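Chapter 2
When a Company Accepts a Digital Currency

Learning goals
After this chapter, you will be able to explain why a firm may accept payment in a digital currency, describe how the price risk is divided between the seller and the payment processor, and record a simple sale of this kind in the books.

Opening case: Boltine

Boltine is a mail-order company which sells household goods from a warehouse in the town of Ait Brahim. In April the company opened its web shop to customers who wished to pay with digital coins. The managers expected that few people would use the new method, and in the first month they received 30 such orders. The company did not keep the coins. It signed a contract with a payment processor, Plenum, which changed the coins into dollars at the moment of sale and sent the dollars to the bank account of the company.

One order is useful for our study. A customer bought storage boxes at a price of 318 dollars. On the payment page the customer saw this price and also the amount of coins that was needed. This amount stayed fixed for a few minutes only. If the customer waited too long, the page calculated a new amount.

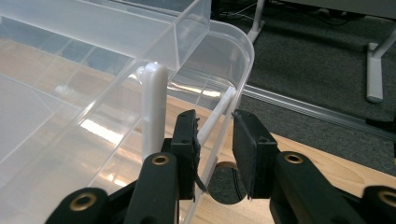
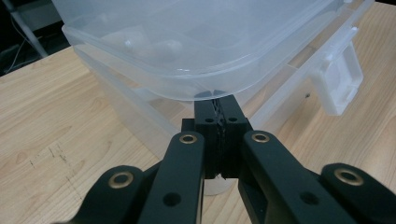

Who loses money if the coin falls in price after the customer has paid?

Under the contract described in this case, the processor carries the loss. Plenum has promised a fixed sum in dollars, so Boltine receives the sum agreed at the moment of sale, less the fee. The situation is different for a seller who keeps the coins. Such a seller also carries the risk of the price, and must decide when to sell them.

A second company in the same trade, Stisetetti, chose to keep its coins. In its first quarter it had 55 coin sales, and the coins lost value before the accountant could change them. The goods had been sold with a profit, but a part of this profit disappeared. The management stopped the new payment method and wrote to its customers that it would return to the question later.

These two cases show that the words "we accept coins" can have more than one meaning. A reader of business news should ask whether the firm holds the currency or changes it immediately. The answer has an effect on the balance sheet, on the tax to be paid, and on the way refunds are made. A refund is a difficult point. If the customer sends the goods back, the firm must have a written rule which says whether it returns the same number of coins or the same value in dollars.

In Section 2.1 we look at the fee of the processor and compare it with the fee for a card payment. Section 2.2 treats refunds, and there we return to the order of 318 dollars.

Key terms: payment processor, exchange rate, price risk, settlement, refund rule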